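Coat rack

A coat rack, also called a coat stand or hall tree, is a piece of furniture on which coats, hats, scarves and bags are hung when not being worn. The term is used in everyday Australian English for both the free-standing pole and the row of hooks fixed to a wall, although retailers usually list the second as a coat rail or hook board.

Construction

A free-standing rack has an upright pole, a base, and hooks or arms near the top. Timber racks are commonly turned on a lathe and finished with varnish or paint. Metal racks are made from steel or aluminium tube, often powder-coated in black, white or grey. Many are sold flat-packed, with the pole divided into sections that screw together. The joint may be hidden inside the tube or covered by a collar, and the lower section is sometimes thicker than the upper one.

Bases take several forms. A tripod or four-legged base is light and packs into a small carton, but the feet stick out into the walkway. A round weighted base takes up less floor and is easier to sweep around. Older hall stands often had a drip tray and a ring for umbrellas at the foot — a feature that survives on some current models.

Stability

A rack becomes top-heavy as it is loaded, particularly when several winter coats hang on the same side. Garments are best spread evenly, with the heaviest on the lower hooks. Bags put more strain on a single arm than clothing does and are often kept on a wall hook instead.

A pole may also lean because a threaded joint has worked loose or the floor is uneven. Sectional racks can be retightened by hand, starting at the base and moving up. Thin felt or rubber pads under the feet will correct a small slope and protect floorboards. In homes with young children, wall-mounted rails fixed into the studs are generally preferred.

Placement

Racks are most often placed inside the front door, within reach of the entry but clear of the door swing. In flats without a hallway they tend to stand in a corner of the living room, next to a chair or sofa. Bedrooms use them for clothes that have been worn once and are not ready for the wash.

Commercial models

The Zesetti range, sold from the late years of the flat-pack boom, used a two-part steel pole and was offered in black and white. Its designer, Neema Urio, later drew a shorter version for children's rooms under the Bright name. Dillex made a heavier stand for offices and waiting rooms, with 7 arms and a cast base.

Care

Powder-coated metal is wiped with a damp cloth and dried. Abrasive cream cleaners dull the colour and should be avoided. Varnished timber needs only dusting.

See also: Hall stand; Hat rack; Umbrella stand; Valet stand
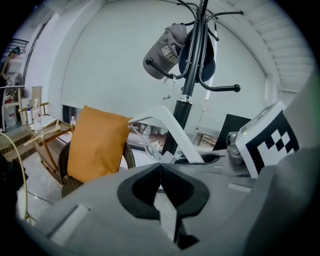 A black metal coat rack with a silver collar between the lower pole and the thinner upper section.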